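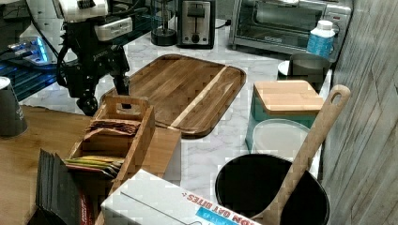
Tabla de madera con veta a rayas y una franja más clara en diagonal, sobre encimera blanca de aspecto marmolado.

Aceite para tablas Urkico – botella de 210 ml

Os cuento cómo llegué a este aceite, que es el que más se vende de toda la tienda y el que uso yo en casa desde hace años. Empecé con aceite de oliva, como casi todo el mundo (mal hecho, se pone rancio y la tabla acaba oliendo a freidora vieja), luego pasé por uno de linaza que tardaba una eternidad en secar, y al final un proveedor de Benavides me dejó probar el Urkico. ¡Y hasta hoy!

Es aceite mineral apto para uso alimentario con un poco de cera de abeja. No huele, no sabe y no deja la madera pegajosa si retiráis bien el sobrante. Lo vendo para tablas de cortar, pero yo se lo doy también a las cucharas, al mortero y al mango del cuchillo del pan, que lo tenía gris de tanto fregarlo.

Cómo lo aplico yo

Lavo la tabla con agua templada y una gota de jabón y la dejo secar de pie toda la noche. Al día siguiente, un chorrito en el centro y a extender con un trapo de algodón, siempre a favor de la veta y sin olvidar los cantos – por ahí bebe la madera una barbaridad. Espero 30 minutos, paso un trapo limpio y repito. Con 2 manos tiene bastante casi cualquier tabla; si es nueva o lleva meses abandonada, dadle una tercera y no le deis más vueltas.

Los trapos usados los lavo aparte, a 40 grados.

¿Cada cuánto? Yo lo hago una vez al mes, pero depende del uso. Echad unas gotas de agua encima: si se quedan en bolitas, la tabla está bien; si la madera se las traga, toca aceite.

Lo que no me convence

El tapón. Gotea un poco cuando la botella va por la mitad y hay que limpiar la rosca de vez en cuando. Se lo he dicho al fabricante y de momento sigue igual. En invierno, además, la cera se espesa y conviene dejar la botella un ratito en agua caliente.

Detalles

Contenido: 210 ml
Composición: aceite mineral de uso alimentario y cera de abeja
Acabado: satinado suave, oscurece ligeramente las maderas claras
No apto para: bambú lacado ni tablas barnizadas
Conservación: cerrado y lejos del fuego

Si la tabla tiene cortes profundos, lijadla antes con el taco Griltham de grano fino, que está en la sección de accesorios. El aceite no tapa surcos.

Los pedidos salen del almacén de Hindale todos los jueves. También se puede recoger en tienda, avisando antes por el formulario.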